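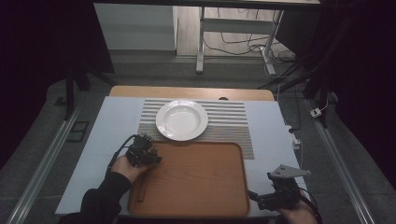

Photo: Widad Rizk

From: Stella Mohamedi
To: tableware list
Date: 2020-07-21
Subject: Re: Woven mats under a tray, and wooden handles

Kimutai,

Taking your points in the order you raised them. Your message is below for anyone who joined after it went out.

1. Position of the tray. We lay the mat first, set back from the diner, with the plate on the upper part of it. The brown tray then goes in front and overlaps the near edge of the mat. The overlap should be shallow. If the tray comes far enough up the mat to touch the rim of the plate, the plate gets nudged every time the tray is lifted. With a mat 352 mm deep there is enough room for a dinner plate behind the tray. With anything shallower, put the tray to one side and leave the mat clear.

2. Rocking. A flat-bottomed tray that sits half on a mat and half off it will rock, and how much depends on the thickness of the mat. A fine mesh is thin enough that I have not found it a problem. The heavier Rokunance mats have a bound edge, and the tray sits on the binding and tips forward. You said yours are Rokunance, so I would look there before blaming the trays. Press down on each corner of the tray in turn. If only the near corners drop, it is the binding.

3. Cloth under the mat. We use a plain sheet, pulled toward the diner, with a strip of bare tabletop left at the far side. The only thing to watch is slip. A woven mat on a smooth cloth moves more easily than the same mat on bare wood, and a tray pushed against it will carry it along. Lift the tray and set it down. Do not slide it.

4. Stripes. Lilian Koech asked me off list which way round a striped mat goes. I run the stripes across the setting, parallel to the front edge of the table, with any odd band (a border, a speckled strip) on the diner's side. It makes a crooked mat easy to spot from a distance. If the weave has been pulled out of square in the wash, line up the front edge and ignore the rest.

5. Forks. You have two separate faults mixed together, loose scales and gray handles. The cause may be the same but the repair is not. 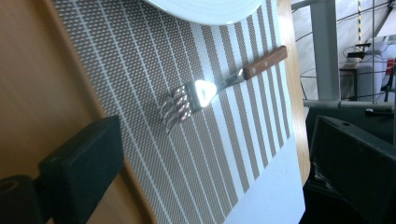 On a riveted handle the weak place is the joint between the wood and the bolster. Water gets in there, the wood swells against the metal, and after enough cycles the scales lift at the front while the rivets still hold. Run a fingernail back from the bolster. If it catches, the gap is already open and oiling the outside will not close it. Chun-yin Yen used to fill these with a thin epoxy and clamp overnight with a strip of leather on each side, and the repairs I have seen held up well. Mask the metal first. Cured epoxy on a polished neck is tedious to get off.

Gray handles with tight joints need only surface work. Wash by hand, dry standing with the handle up, leave for a full day, then sand lightly with the grain. 400 grit is fine enough. Stay off the rivets. If you sand across them you cut a hollow in the wood around each head, and that collects dirt. Then a thin coat of food-safe mineral oil, wiped back after twenty minutes, and a second coat the next day. I use the Kirui oil because the shop near me stocks it, and I have no reason to think it is better than any other.

Dishwasher: no, including the short cycle, and including the top rack.

6. Cleaning the mats. Shake out, wipe both faces with a damp cloth and a little dish soap, rinse with a second cloth, dry flat. Crumbs lodge in the mesh, and a soft nail brush used along the weave gets them out. Store flat or rolled with the face outward. Folded mats keep the crease, and a fork laid across a crease will not stay where you put it.

I have no experience with the Andeo trays, so I can't answer the question on the finish. Somebody else may.

Stella

----- Original message -----
From: Kimutai Bakilana
To: tableware list
Subject: Woven mats under a tray, and wooden handles

All,

In May we moved from bare tables to woven mats and wooden trays for the lunch room. We bought the mats from Rokunance and the trays from Andeo. The tables are 649 mm deep. A few problems since:

The trays rock when they are set down partly on the mat. Is the tray supposed to go on the mat at all, or clear of it?

We would like a cloth under the mats on some tables. Does anyone do this, and does it cause trouble?

The forks have wooden handles with two rivets. We have 424 of them, bought used from a Wovo clearance. Some handles have gone gray and dry, and on some the wood is coming away near the metal. Is there one treatment for both? Can they go through a dishwasher on a short cycle?

How are people cleaning the mats? Ours hold crumbs.

Last one: the tray finish feels tacky after wiping with a wet cloth. Is that normal for Andeo?

Thanks,
Kimutai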